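Small Business Stockkeeping, Session 2
Handout prepared by Benvinda Guerreiro

Welcome back, everyone, and thank you for the lively talk last time about dead stock (I am still thinking about the Clelow shop and its candles!). Today we move on to reorder points, and I promise the math is gentler than the name.

A reorder point is the quantity at which you place your next order. You find it by multiplying your average daily use by the number of days your supplier takes to deliver, and then adding your safety stock. Suppose Marinho, our practice bakery supplier, sells 2000 cake boxes over 50 working days. That gives us 40 a day. If delivery takes 4 working days, we need 160 boxes to get through the wait, and with a safety stock of 36 our reorder point comes to 196. Please do this one again by hand at home, even if it felt easy in class.

Now, a number on paper only helps if somebody on the floor can tell when you have reached it, and so the second half of our evening is about shelves, bins and cards. Give each item one fixed spot, and leave enough space between spots that they don't drift into each other over a busy week.

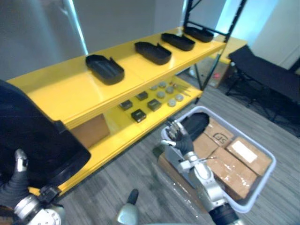 Fig. 1. Black open-topped trays in a row on a yellow shelf.

The two-bin method is the one I used myself for years. You work from the front bin, and when it is empty you pull the second one forward and send in the order card. The second bin should hold your reorder quantity, safety stock included, so for Marinho's boxes it holds 196.

For next time, read the Ellberg case and work out the reorder point if yearly sales are 800 units over 200 working days and delivery takes 10. Leave safety stock at zero for now. Eduardo Magalhães will be taking the first hour, so bring him your questions about seasonal goods.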